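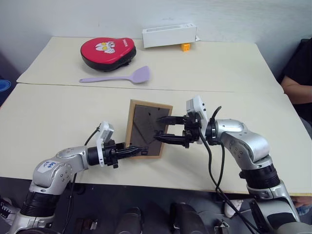 Easel-back frames: stand them up or hang them?

Posted by Huguette Simard, February 2020
14 replies · 58 shares

Hello everyone, I have been reading here for ages and finally have a question of my own. I'm putting together a little display of family photographs for my parents' anniversary party in June, and I have bought wooden frames with the fold-out stand on the back, the triangular kind that tucks flat when you don't need it. Natural wood border, dark backing board, nothing fancy. They are going on a long table against a plain wall, and afterward my mother would like to keep them on her sideboard.

My trouble is that they wander. I set one down, walk away to fetch the next, and by the time I'm back the first has leaned over a bit, or slid down so it's looking at the ceiling. My sister says to forget the stands altogether and hang everything. I would rather not put holes in a rented hall (and I don't think they would let me!). Has anyone got these to stay put?

Huguette

besetti_lane wrote:

Oh, I feel for you, I did this for my daughter's graduation and I think I set the same frame up more times than I'd like to admit. What helped me most was opening the stand the whole way. It sounds too simple, I know, but the hinge on new ones is stiff and you think it's fully out when it still has a little way to go. Hold the frame upright with a hand on each side, just above the table, let the leg swing out, push it gently to the end, and then lower the whole thing so the bottom edge and the foot of the leg touch down together.

Also check which way the leg is meant to go. Mine could be stood tall or wide and I had half of them on the wrong side, so of course they leaned.

Elibariki Temba wrote:

I'm going to side with your sister, at least for the sideboard part. I framed pictures in a small shop for 3 years and the easel back was the piece people brought back most often. The backing is usually pressed board, the hinge is held on by a couple of little rivets, and once those loosen there is no saving it. For one party, fine. For a sideboard that gets dusted every week and bumped by grandchildren, I would hang them or lean them on a picture ledge.

If you do keep the stands, run a short ribbon from the leg to the bottom of the backing, glued at both ends. Many frames used to come with one and I have no idea why they stopped. It keeps the leg from sliding out any farther than it should, and that slow sinking toward the ceiling is exactly what you get without it.

flolura58 wrote:

Respectfully, I disagree about the sideboard! My mother had easel frames on hers for as long as I can remember and we were five rowdy children. The trick in our house was felt dots. Two on the bottom edge of the frame and one on the foot of the leg, and they never slid again, and they didn't scratch the finish either. I'd take those over nail holes any day – you can move things around when a new baby comes along, and in our family that was constantly.

What size are yours, Huguette? The big ones are a different story. Anything larger than a sheet of letter paper I do hang.

Huguette Simard wrote:

Thank you all so much, what a lovely lot of answers to come home to. They're close to letter size, so I suppose right on the line. I went and looked at the legs after reading besetti_lane's post and yes, two of them were not fully open, and I am a little embarrassed. They stand much better now. One still tips toward the right no matter what I do with it.

Elibariki, how long should the ribbon be?

Elibariki Temba wrote:

No need to be embarrassed, those hinges fool everybody. Prop the frame at the angle you like, measure from the inside of the leg near the foot straight across to the backing, and add enough at each end for gluing. For letter size I usually ended up with about 4 inches between the glue spots. Let it dry overnight with the leg folded flat before you put any weight on it.

The one that tips sideways may have a corner out of square. Lay it face down on a towel, on a table you know is level, and press each corner with a finger. If it rocks, a felt dot under the short corner will even it out, so flolura58 and I can agree on that much.

saremby_attic wrote:

Can I put in a word for the glass? With more than a few frames on one table, the glare is awful if there are windows across the room. We tilted ours back farther to show them off and all anybody saw was the ceiling lights. More upright is better, and it takes less space on the table too. Ours was a church hall with over 600 photographs between the tables and the albums, so we had plenty of chances to learn.

obura_pam wrote:

I'll be the grump and say put a heavy cloth on the table. Smooth tabletops are half the problem. A nice thick cotton one, ironed and pulled tight, and those legs will grip without any felt or glue at all. My husband says I'd put a cloth on anything, and he's right.

flolura58 wrote:

obura_pam, a cloth is fine until somebody's toddler gets hold of the corner and gives it a tug! Ask me how I know. If you go that way, Huguette, use the kind that stops at the edge of the table, with no overhang for little hands.

Huguette Simard wrote:

There will be toddlers, so no cloth, or a very short one. I've bought felt dots and a spool of brown ribbon that nearly matches the backing, and I'm going to do the crooked one first. My sister has been told she may hang exactly one picture, at Mom's house, after the party. I'll come back and let you know which of you she sides with.

3 people found this thread helpful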